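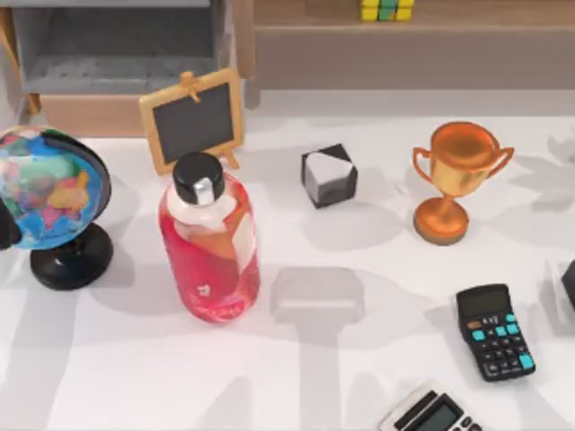

4.2 Aufstellort und Ausrichtung der Leseleuchte Plarnik 40

Die Plarnik 40 ist für waagerechte, ebene Arbeitsflächen in Innenräumen vorgesehen. Die Lichtverteilung hängt vom Untergrund und von den Gegenständen in der Umgebung ab. Auf einer weißen Tischplatte zeichnen sich lange, weiche graue Schatten deutlich ab, etwa die eines Globus mit rundem Fuß; auf dunklen Flächen fallen sie kaum auf. Für die Ersteinstellung ist daher eine helle Unterlage zu verwenden.

1. Netzstecker ziehen.
2. Leuchtenfuß mindestens 9 cm von der Tischkante entfernt aufsetzen.
3. Unteren Arm senkrecht stellen und Rändelschraube (A) handfest anziehen.
4. Leuchtenkopf auf 40 cm Höhe über der Tischfläche bringen.
5. Netzstecker einstecken, Taste (B) drücken, bis die Anzeige grün leuchtet.
6. Kopf neigen, bis die Lesefläche gleichmäßig ausgeleuchtet ist. Rechtshänder stellen die Leuchte links auf, Linkshänder rechts.

Hinweis: Der Kopf lässt sich um 356° drehen. Der Endanschlag ist konstruktiv bedingt — nicht überdrehen.

VORSICHT: Das Gehäuse kann im Dauerbetrieb 76 °C erreichen. Vor dem Verstellen abkühlen lassen. Leuchtenkopf nicht abdecken.

Kommentare (2)

Puspita Harahap: Bei mir sitzt Schraube (A) hinten, in der Anleitung vorne. Gilt Schritt 3 trotzdem?

Tosent Kundendienst: Ja. Bei der Ausführung Liem ist der Arm gespiegelt montiert — die Reihenfolge bleibt gleich.

Kontakt | © Tosent, Werk Brurngate | Nach oben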